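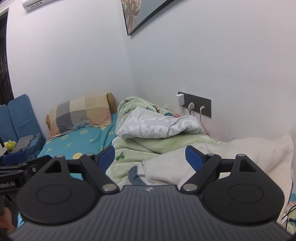
The Amwood centre opened its doors to the public in November for the first demonstration of the Araya project, a programme of work on household tasks carried out with hand-held grippers. Visitors were shown how people make beds, fold blankets and put rooms in order with the grippers in their hands, and how the recordings of that work are later used in teaching a robot arm. Mandla Naidoo, who leads the project at Hondomico, spoke to the centre's newsletter once the visitors had left.

Mr Naidoo has worked on the project since its planning stage and was responsible for the programme of the open day. He had asked for it to take place in furnished rooms, although the main hall had been offered to him and would have held a larger audience.

"The hall would have given us a stage and a table," he said. "People would have watched somebody pick up a cube and put it down again. I have sat through a number of those demonstrations and I have given several. A bedroom asks more of the person holding the gripper, and it asks a good deal more of the robot afterwards."

The open day was arranged in 16 short sessions, each limited to a small group. Groups began with a talk in the reading room and then moved upstairs, where staff from Hondomico were at work. Visitors were allowed to put questions while the work was going on, and Mr Naidoo said that this had been the subject of some discussion beforehand.

"My colleagues were concerned that they would lose their place in a task. In practice they stopped, answered, and started the task again from the beginning. We would do the same on an ordinary day if the telephone rang."

The gripper used at Amwood is held in the hand and worked by the person's own fingers. It has two fingers of its own, which close towards each other, and a camera that records what lies in front of them. Asked why a person should do the work when the aim is for a robot to do it, Mr Naidoo said that the question had been raised in almost every group.

"A robot arm learns from a great many examples. One way to collect them is to drive the arm by remote control, and we have done that. It is slow and the arm has to be carried to wherever the work is. With a hand-held gripper the person goes into the room and does the task, and what is recorded is close to what the arm would see if it were doing the task itself. The fingers are the same shape. The view is much the same. The arm can stay in the workshop."

He was careful to say that the approach has its limits. A person moves faster than the arm can, and bends at the waist and knees in ways that the arm cannot copy. Staff are trained to slow down and to keep both feet still where they can. Recordings in which the person has reached too far are set aside.

Bedding was chosen as the main subject of the day. Mr Naidoo described it as the hardest material the project has dealt with so far.

"A cup has one shape. If you know where the handle is, you know where everything else is. A blanket has a new shape every time it is put down. The edge you need may be underneath, or it may be a fold that looks like an edge. A thick blanket and a thin sheet behave quite differently between the fingers, and on most beds you have both, one on top of the other."

He added that patterned fabric was a matter of debate within the team. Some hold that a printed sheet helps, in that the print shows which way the cloth is lying. Others find that a busy pattern hides the folds. "We use whatever is on the bed," he said. "People do not buy plain grey sheets to please us."

Rooms are not tidied before a recording. Chargers, cables, cushions and soft toys remain where they are, and staff are asked to work with them in place unless there is a risk of something being pulled from the wall. Cables near bedding have a page to themselves in the training notes. The rule is that a plugged-in cable is never gripped together with cloth, and that a recording is stopped if this happens.

Several visitors were given the chance to try a gripper for themselves. They were asked to take hold of the corner of a blanket, lift it and lay it flat. Mr Naidoo said that most had expected this to be simple.

"There is a moment when they close the fingers and lift, and the blanket stays where it is. They have closed on nothing. We do not feel cloth through the gripper as we feel it through our own fingertips, so you must learn to look. After a few tries people begin to push down slightly before they close. That small push is exactly what we want the robot to learn, and it is very difficult to write down as an instruction."

The youngest visitors, he noted, were among the quickest to manage it. A retired upholsterer in one of the afternoon groups had also done well and had remained behind to discuss how a fitted sheet should be held at the corner. Her advice, to take the seam and leave the elastic alone, has since been passed to the staff who write the task sheets.

Not all of the questions were about the equipment. Visitors wished to know who would see recordings made in a private home. Mr Naidoo confirmed that households taking part sign an agreement in advance and may withdraw it. Recordings are checked by Hondomico staff before they are used, and any that show a face, a letter or a family photograph are removed. The agreement can be read at the front desk.

Others asked about jobs. One group included three members of the housekeeping staff from the Trellov residential home, who followed the bed-making session closely and had firm views on it. Mr Naidoo said that their visit had been the most useful part of the day for him.

"They told us that making the bed is the part of the work they mind least. What they would like help with is lifting the mattress edge and carrying the laundry down. I could not promise them either. The arm we have at present is not strong enough for a mattress, and it does not travel. But it was right that we should hear it, and I have written it down."

He has accepted an invitation to spend a working day at Trellov in order to watch the morning round. No recordings will be made on that visit.

Asked how well the robot arm now performs with bedding, Mr Naidoo gave a guarded answer. In the workshop it can take a folded sheet from a shelf and open it on a flat surface. It can find the corner of a blanket when the blanket is lying in a single layer. Heaped bedding remains beyond it on most attempts, and the team has decided not to show the arm in public until this improves.

"I know that some people were disappointed not to see the arm move. I would have been, at their age or at mine. But we would have been showing them the same sheet on the same shelf, and they would have gone home thinking that the work was finished."

The next stage of Araya will be given over to wardrobes and drawers, and it is expected to last 18 months. Hondomico intends to keep its rooms at Amwood for the whole of that period. A second open day is planned, with longer sessions and more time for visitors to handle the grippers. Mr Naidoo has asked that the talk at the beginning be made shorter.

"People came up the stairs with their questions ready," he said. "They had been very patient with my slides."

Those who wish to attend the second open day may leave their names at the front desk. Places will be offered first to those who could not be given one in November.

Last updated: December 30, 2019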